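# Sornus cable dressing kit, for two-arm benches

The Sornus kit is what we send people who have bought a very nice pair of arms and then fastened the cables to them with whatever was in the kitchen drawer. It fits white-link arms on a standard aluminum rail, one kit per pair, and it turns the worst hour of setting up a cell into a merely dull one.

**In the bag**

- 20 hook-and-loop ties, reusable, in black
- 2 shoulder saddles with a rubber liner
- 2 rail clips, left and right (they are marked, please look)
- a 900 mm length of braided sleeve, to cut as needed
- one printed card, which you will lose

**Fitting it**

Power off and park both arms folded. Start at the gripper and work back toward the rail. Xiaoyan Zhong wrote the first version of these instructions the other way around, and we shipped them like that until December, so if your card says "begin at the base," throw it out and use this page.

1. Leave a loop above the gripper big enough to get your fist through. It looks sloppy. Leave it anyway.
2. Put the saddle on the shoulder, over the round cap side, and lay the cable in it without pulling.
3. Bring the cable down behind the mounting plate and into the rail clip.
4. Move the arm by hand through its full reach, slowly, and watch the loop. If it goes straight at any point, go back to step 1.
5. Do the other arm. Yes, all of it.

Don't tie the data cable to the upper link. Every customer does this once - it looks so tidy - and then the wrist turns and the connector comes out of its socket.

**Looking after it**

Check the ties every 500 hours of running. The saddle liner goes shiny when it's worn, and a shiny liner lets the cable creep. Liners are sold separately under the Fluvora name, for reasons that made sense to Tineke Van Hecke at the time. They are the same liner.

Wipe the sleeve with a damp cloth. Solvent makes it sticky, and it stays sticky.

**Will it fit mine?**

If your rail takes Kramer clips, it takes ours. Older Sokarmont rails have a narrower slot and need the adapter plate, sold separately. Thick jacketed cable won't close in the saddle, and we've stopped answering letters about filing it wider.

Questions about fit go to Luuk Timmermans, returns to Amber Michiels. Send her the ties as well, please, even the ones with lint in them.
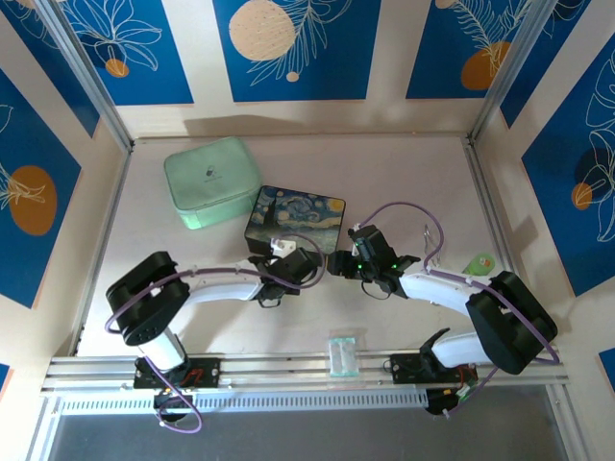 Spare ties come in bags of 20, and the adapter plate ships with its own screws.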